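4.2 Setting the Trusik Kitchen Scale

1. Place the scale on a flat, level surface. Fit both feet.

2. Press TARE with nothing on the platform and wait for 0.
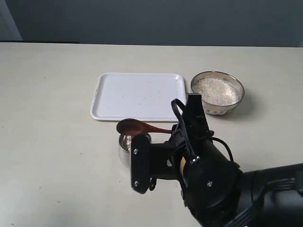

3. Set the container on the platform and press TARE again. Add dry goods up to the target weight.

Note: Uncooked rice settles — read the display after it stops changing. 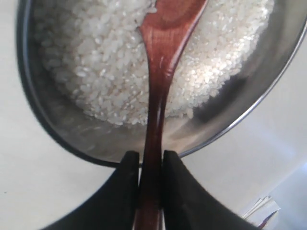
The unit shuts off after 158 seconds without a key press.

Caution: Keep the scale 20 cm from any burner.

4. Wipe the work surface before storage.

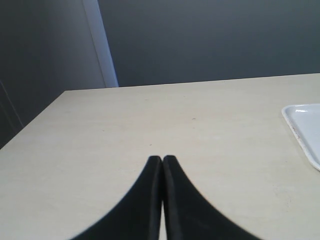
Fig. 17. Light-colored tabletop.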